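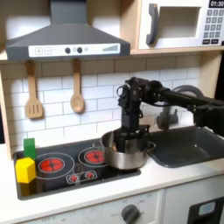
Should public libraries lend toys as well as books? They should, and the cost of doing so is modest enough that most town budgets can carry it.

The Zarnilton Public Library opened its toy shelves in March with 45 items and a lending period of 3 weeks. Families in the Ulska district, where the nearest toy store is a long bus ride away, were among the first to register. The collection has since grown to 300 items.

Critics hold that a library's duty is to the printed word. This view deserves respect, but it overlooks how young children learn to talk. A child who serves a pretend supper is naming things, taking turns and telling a story.

The library board should therefore renew the program for a full year and set aside money for cleaning and repair. Larger items should be lent on the same terms as the rest, with no deposit.

Do-yoon Hwang
2023-07-16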